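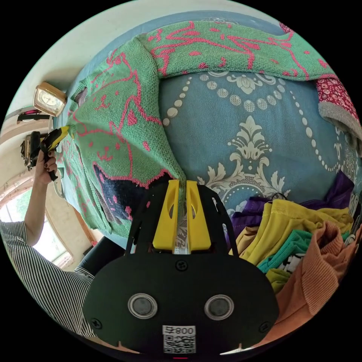 Brindix rear hub, skipping under load

April 29, 2026

Rear wheel off the Pilletti hardtail. Brindix hub, the one Faraji had in pieces over the winter. Complaint on the ticket: slips when standing on the pedals, steep stuff only, fine on the flat. Rider is 84 kg and likes to mash. Alby already swapped the chain and cassette and it made no difference, so we can stop arguing about the chain.

235 miles since last service going by the rider's log. Should not be doing this yet.

Before teardown:
- spun it in the stand, freewheels OK, a bit quiet
- no side play at the rim
- axle a touch gritty on the drive side, turned by hand
- locked the wheel and pushed on the cassette with the chain whip. Held. Held. Held. Then let go with a bang. So it's real

End cap was a pig to get off. Soft jaws in the vise, steady pull, came in the end. Don't twist it, there's a seal lip under there and I have cut one before. Freehub body pulled straight off after that.

Inside: far too much grease. Thick stuff, brown, all packed in behind the pawls. Wiped a bit on a rag and it just sat there like peanut butter. Two of the pawls were slow to come back up when I pushed them down with a pick. The rest snapped up fine. Springs look alright, none bent. Ring teeth have a little rounding on the leading edge but nothing I'd call worn out.

Theory: grease too heavy, pawls lag, they catch on the tips of the teeth and hold untill somebody really leans on it. Would also explain quiet freewheeling. Doesn't totally explain why it took this long to show up. Colder mornings? Don't know. Leaving that open.

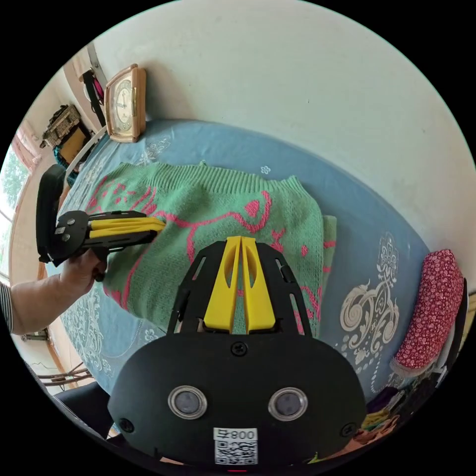
Sweater, folded.

Cleaning

Degreased body and ring separately. Kept solvent away from the bearings, used a brush for the ring and swabs in the pawl pockets. Pockets took forever. Old grease was hard in the corners, had to go round with a wooden pick. Blew it out gently, nothing near the seals.

Pawls out one at a time and back in the same pocket. Laid them on tape in order, marked the tape. Please keep doing this, whoever opens the next one. The last hub came to me with the pawls loose in a cup and I had to guess.

Checked under the magnifier:
- pawl tips: slight shine on the slow ones, no chips
- springs: same height by eye, no cracks
- ring: rounding as above, even all the way round
- seal: nick on the outer lip, small. Replaced, last one in the drawer. ORDER MORE

Drive side bearing is rough even when clean. Non drive is fine. Pressed a new one in on the drive side, went in square on the second go (first go cocked slightly, backed it out, cleaned the bore, tried again).

Lube: Schwaiger light, the runny one in the small bottle. Thin smear on the ring, a drop at each pawl, nothing behind them. Grease only on the seal lip and the axle. All pawls snap up now with a good sharp click.
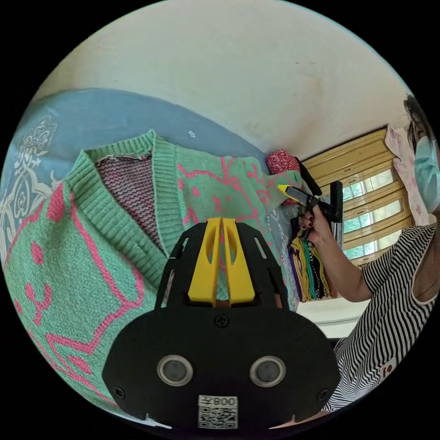
Kiprono Wanyama isn't convinced. He reckons the grease is a side issue and the real trouble is the axle flexing when a heavier rider stands up, so the ring and body go out of line and only one side of the pawls carries the load. He's seen it on an older Brindix with the same end caps. Says to look at whether the wear on the teeth is deeper toward the outboard edge.

Went back and looked. Maybe a hair deeper outboard? Could be the light. Can't measure it with anything we have here. Fair point though, and it would fit with the rough drive side bearing. Writing it down so it doesn't get lost.

Reassembly and whip test

Back together, end caps on by hand. Same test as before, wheel locked, chain whip on the cassette. Leaned on it from every position I could get. No slip. Rotated the cassette a bit between goes so it wasn't always the same teeth. Still nothing. Much louder freewheeling, Caroline complained from across the room.

Rim was a little out on the non drive side while I had it in the stand. Trued it, tension evened up near the valve. One nipple badly rounded, left it alone, will go next time the tire's off.

Put the wheel back in, checked rotor rub, had to nudge the caliper over. Indexing needed a quarter turn on the barrel. Rode it up the ramp behind the shop standing up, no slip, but the ramp is short and I am not as heavy as the customer so not much of a test.

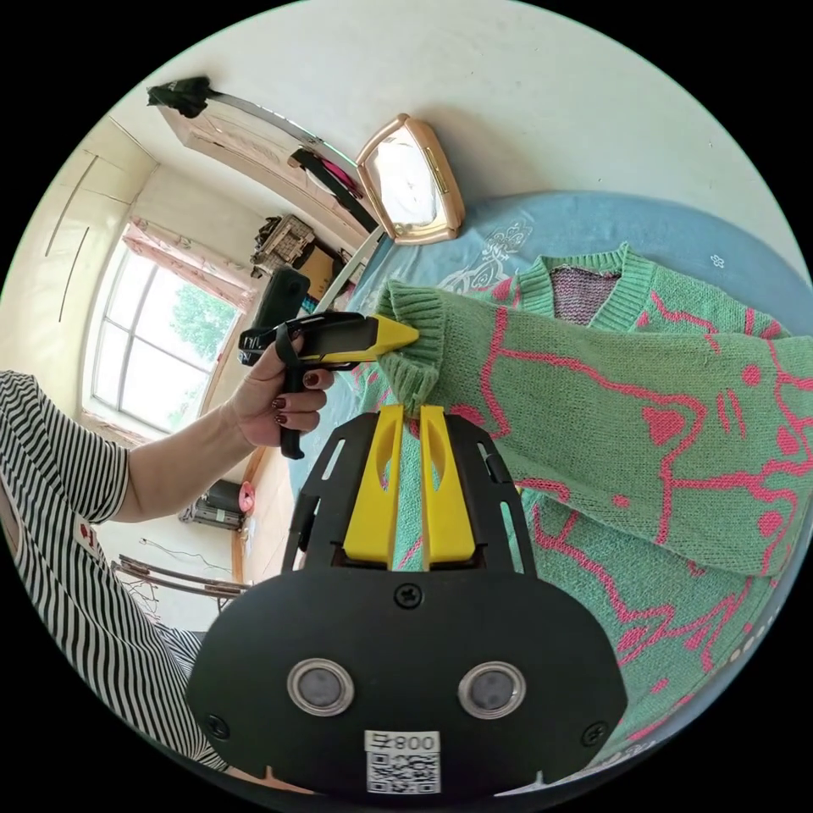
Green knit sweater, V-neck.

Still to do

- Akinyi to ride it up the fire road, hard, big gear, out of the saddle. Then again after it has sat outside overnight
- ask Pokach about a replacement ring and what grease they put in at the factory. They never answered the last email so phone them
- find out who did the winter service and with what. Faraji thinks the tub on the top shelf, the one with no lid label. If so bin the tub
- if it slips again: axle out, check it for straightness, and Kiprono gets to say so
- old bearing is in the tray with the ticket number on it, dont throw it out yet
- seals!! see above

Wheel stays on the bike. Bike is on the hook by the back door, ticket on the bars. Not to go out to the customer before the fire road ride is done.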